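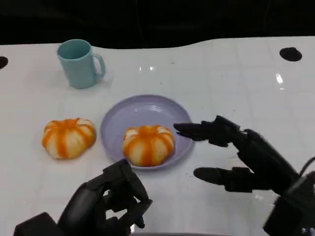
*Salle Plasau, table blanche : la tasse et l'assiette lilas.*

**Contrôle de la table et de la vaisselle**, 9 février 2020
Contrôle fait par Madhu Sengar, relu par Yesenia Serrano

## Table

- [x] Plateau essuyé avec le produit Wetness, dilué à 30 ml par seau.
 *Commentaire : j'ai passé deux fois le chiffon sec, le plateau est brillant et on voit vite les traces.*
- [x] Bord arrière contrôlé avec la main, sur toute la courbe. Pas d'éclat.
- [ ] Bord des ouvertures rondes.
 *Commentaire : l'ouverture de gauche garde un peu de poussière à l'intérieur. À reprendre avec la petite brosse. Je ne l'ai pas trouvée dans l'armoire 211.*
- [x] La table ne bouge pas quand on appuie sur un coin.

## Vaisselle

- [x] Tasse : anse solide, bord sans fissure.
- [x] Assiette : rebord lisse, pas de rayure où la saleté peut rester.
 *Commentaire : Damián Medrano demande si on doit la peser encore. La fiche Wouters dit seulement « charge maximale 900 g », donc je laisse la case comme elle est.*
- [x] Tasse posée debout, loin du bord avant.
- [ ] Étiquette de date sur l'étagère de la vaisselle.
 *Commentaire : la dernière est de septembre. Karla Beltrán va imprimer les nouvelles.*

## Ce qui est posé sur la table

- [x] Une pièce orange et blanche dans l'assiette, une autre à côté.
- [x] Plateau essuyé sous la pièce qui est hors de l'assiette.
 *Commentaire : merci de la remettre au même endroit après le nettoyage, à gauche de l'assiette.* 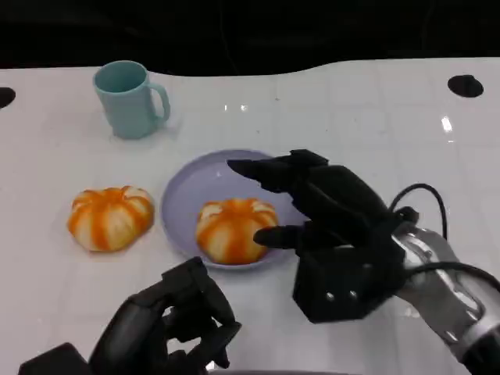 Est-ce qu'on peut laver l'assiette et la tasse avec le même chiffon que la table ?

Il faut prendre un chiffon séparé. Celui de la table va dans le bac gris, celui de la vaisselle dans le bac Rurkus, et on les change tous les deux chaque matin.

## À faire avant le prochain contrôle

- [ ] Commander une petite brosse (Sarahí Barrera).
- [ ] Remplir le flacon de 200 ml.
- [ ] Reprendre l'ouverture de gauche et signer ici.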